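Startseite Meinung Betrieb & Arbeit Archiv Kontakt

Was bleibt, wenn der Arm sortiert

Pao-chu Tse, 24. Juni 2019

Bei Skollard werden zurückgegebene Ladegeräte, Adapter und Kabel von Hand sortiert. Das ist eine Arbeit, die man nach einem Vormittag kann und nach einem Jahr im Nacken spürt. Seit Juni läuft in der Halle Lunde ein Versuch mit zwei Roboterarmen, den die Firma Skulo betreut. Im Pausenraum, den alle nur Basen nennen, wird seitdem kaum über etwas anderes geredet.

Ich arbeite seit Jahren dort und bin nicht gegen die Arme. Ein Kabelhaufen ist für eine Maschine eine schwierige Sache. Ein Karton hat Kanten, ein Kabel liegt jedes Mal anders. Wer das für einfache Arbeit hält, hat nie versucht, sie jemandem zu erklären, der keine Hände hat.
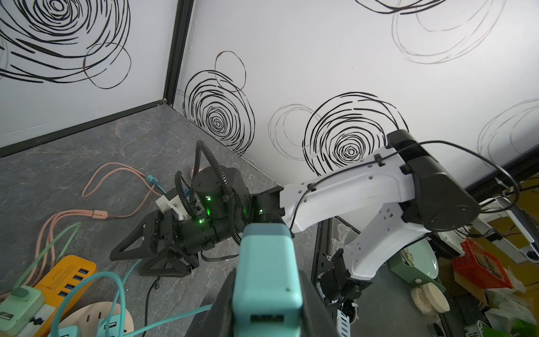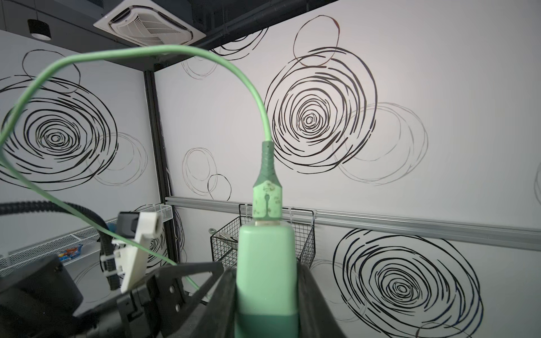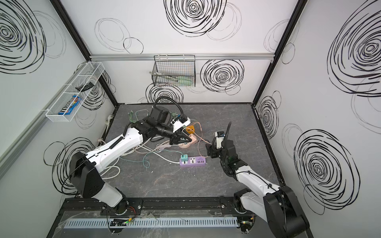

Zwei Arme am Arbeitstisch, Stecker und Kabel als Material.

Die Geschäftsleitung spricht von Entlastung. Im Versuchsplan steht eine Zielmenge von 2000 Teilen pro Schicht, im ersten Durchgang waren es 1220, im zweiten 1511. Diese Zahlen hängen am Brett. Was nicht am Brett hängt, ist die Frage, was die Leute in dieser Zeit tun. Zwei Kolleginnen legen Material nach, greifen ein, wenn etwas klemmt, und tragen Fehler in eine Liste ein. Früher haben sie selbst sortiert und ihr Tempo selbst bestimmt. Jetzt warten sie auf ein Signal, und wenn es kommt, muss es schnell gehen.

Das ist körperlich leichter. Es ist aber auch eine andere Stelle, und so sollte man sie behandeln — mit eigener Einarbeitung, eigener Beschreibung und einem Lohn, der dazu passt. Wer einen Fehler erkennt und richtig einordnet, braucht das Wissen aus der Handarbeit. Eine der beiden merkt am Griff, ob eine Zugentlastung gebrochen ist. In der Liste gibt es dafür kein Feld.

Mich stört außerdem, wie spät wir gefragt wurden. Der Tisch stand schon, als die erste Besprechung mit der Schicht stattfand. Dabei hätte man von uns vieles erfahren können, zum Beispiel welche Teile sich immer verhaken und welche man besser gleich zur Seite legt.

Ich schlage vor, die Einträge der Kolleginnen als Facharbeit anzuerkennen und die Stundenzahl der Schicht bis zum Ende des Versuchs festzuschreiben. Über alles Weitere kann man reden, wenn die Ergebnisse vorliegen — und zwar im Basen, mit allen am Tisch.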